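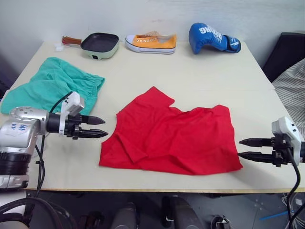
**What does automated folding change for the people who work in a laundry?**

It moves much of their day from folding by hand to sorting, loading, checking and clearing stoppages, and it alters how shifts are planned and how new staff are taught.

# Automated folding in commercial laundries

Automated folding is the use of machines to turn loose clean laundry into flat, stacked pieces. In commercial laundries it has a long history with sheets, towels and table linen, which come in a few known sizes. Work with mixed clothing is newer. It is usually done with robot arms at a table, and in most places that have tried it the arms share the finishing room with people who fold by hand.

This article deals mainly with mixed clothing and with the effects on finishing staff. It draws on the case of Iswood, a laundry in Stiltville that washes for care homes, sports clubs and a number of private customers.

## Background

Flatwork folders take a sheet or towel from an ironer or a feeding clamp and fold it with belts, air jets and bars. They are fast and fairly simple to run, but each is built for a narrow range of goods. A worker feeds the piece in by its corners and the machine does the rest. At Iswood the flatwork machine is a Marchetti, and staff use the name for the whole end of the building where it stands, so that a person on sheets is said to be "on the Marchetti".

Clothing has resisted this kind of machine. A T-shirt out of a tumble dryer may be inside out, rolled up on itself or caught in the leg of another garment. Its shape changes each time it is lifted. A person deals with this by feel, often while looking at something else. A machine has to find an edge, a sleeve or a collar and then take hold of one layer of cloth without picking up the one beneath.

## Method

A common layout has two robot arms set on opposite sides of a table, reaching in over a shared working area. Each arm ends in a gripper with two fingers. A garment is placed on the table, pulled out until it lies flat, and folded in a set order. For a T-shirt the sides are usually brought in first and the hem is then taken up towards the neck, though some laundries fold in half lengthways to suit their shelving.

The flattening stage tends to take longer than the folding itself. If a sleeve is trapped under the body, the arms may have to lift the garment and lay it down again. Thin jersey creeps when it is pulled. Heavy cloth holds a crease where none is wanted.

The motions can be programmed step by step, but many systems for clothing are taught from recorded examples. An operator guides the arms through the job again and again with different garments lying in different ways, and the software is trained on the recordings. Iswood uses a package called Zevara for this. Its screens show which kinds of garment the current version has been trained on, and the shift lead can switch any of them off. Shorts with elastic waistbands were switched off for a long period because the gathered part sprang back and opened the fold.

### Garments commonly left to hand folding

The list differs between laundries. At Iswood it includes:

- shirts and blouses with buttons
- anything with a drawstring or hood
- knitwear
- baby clothes
- garments with iron-on name labels that have started to lift
- items marked by the customer for a particular fold

Socks are paired by hand in nearly all laundries of this kind.

## Changes to daily work

### Sorting

Before automation, baskets of dry clothing at Iswood went directly to the folding benches, and each worker took whatever came to hand. With the arms in use, baskets are first split into goods for the robot table and goods for the benches. Sorting became a job in its own right. It is done standing up, near the dryers, and it is warmer and noisier than bench work. Staff asked for it to be rotated and it now changes hands at the tea break.

Sorting also decides how well the rest of the shift goes. A basket with too many awkward pieces causes repeated stops at the table. A sorter who is over-cautious sends easy T-shirts to the benches and leaves the arms standing idle.

### Checking and stoppages

Folded pieces from the table are looked over before bagging. The checker turns back the top layer, looks for a twisted hem or a sleeve poking out, and refolds where needed. Experienced folders often find this harder to get used to than the sorting, as it involves waiting for the next piece and then acting quickly.

A stoppage is cleared by pressing the hold button, waiting for both arms to come to rest, removing the garment and restarting from the panel. Staff are told never to straighten a garment while the arms are moving. In the early weeks this rule was hard to keep, since smoothing out a crease is a habit that folders do without thinking. Iswood later moved the hold button to the side of the table where the checker stands.

### Bench folding

The benches remained, but the mix of work on them changed. Easy pieces had given folders a kind of rest between difficult ones. Once most T-shirts went elsewhere, a bench worker might spend an hour on nothing but cardigans and buttoned shirts. Piece counts fell, and for a time the wall chart made it look as though the benches had slowed down. The chart was taken down after complaints and bench output is now recorded by basket.

## Pay and grading

Many laundries have paid finishing staff by the piece or given a bonus above a set number. Automation makes such schemes difficult to run, as the number of pieces a person finishes depends on what the machine has been given. Some employers have gone over to a flat hourly rate. Others keep a bonus and share it across the shift.

Iswood took the second course. Workers trained to run the table are on a higher grade, and the grade is kept on days when they are put back on the benches. There was a dispute over whether recording training examples counted as table work. It was settled in favour of the staff, and time spent guiding the arms is now paid at the higher grade.

## Training of staff

Asnakech Sisay, a finishing supervisor at Iswood, wrote the laundry's guide for new table operators. It runs to two sides of paper and is kept in a plastic sleeve by the panel. New staff fold by hand on the benches before they go near the table. Sisay's view, set out at the head of the guide, is that a checker who has never folded cannot tell a bad fold from one that only looks odd.

Her guide also covers the recording of examples. It asks operators to start with the garment lying badly, as it would if dropped, and to leave in small corrections. Early recordings had been made with shirts laid out neatly beforehand, and the arms then did poorly with ordinary baskets. The section on recording ends with this instruction:

> Do not tidy it first. Let it fall, then fold it. If you lose a corner, go back for it and carry on recording.

Some folders took to guiding the arms readily. Others disliked it and said that their hands felt clumsy at one remove from the cloth. Taking part is voluntary at Iswood.

## Physical effects

Hand folding involves repeated movements of the wrist and shoulder and long periods of standing. Moving between sorting, checking and bench work breaks this up. The gain depends on rotation being kept to. When the laundry is short of staff, the same person may be left on one task for a whole shift, and sorting in particular means bending into deep baskets. Iswood fitted spring-bottomed trolleys at the sorting point after several workers reported sore backs.

Noise from the arms is slight compared with the dryers. The more common complaint is of having to watch. Checkers describe tired eyes towards the end of a shift, especially with white goods on a pale table, and the laundry added a lamp at the checking end.

## Output

Speeds are difficult to compare, as suppliers and laundries count in different ways. Iswood gives a figure of up to 60 garments an hour for its table on well-sorted T-shirts. A practised folder is a good deal faster than this over a short spell. The laundry's case for the table rests on the late shift, from 6 pm, which had been hard to fill. The table is run then with two people in the finishing room, one sorting and one checking, and mixed baskets are left for the benches in the morning.

This has had its own effect on the day staff. The first job of the morning is now a row of baskets made up entirely of what the table could not take. Day workers call these "leavings", and how many of them one shift may pass to the next is still a subject of discussion at Iswood.

## See also

- Flatwork ironer
- Industrial laundry
- Job rotation
- Piece work
- Robot learning from demonstration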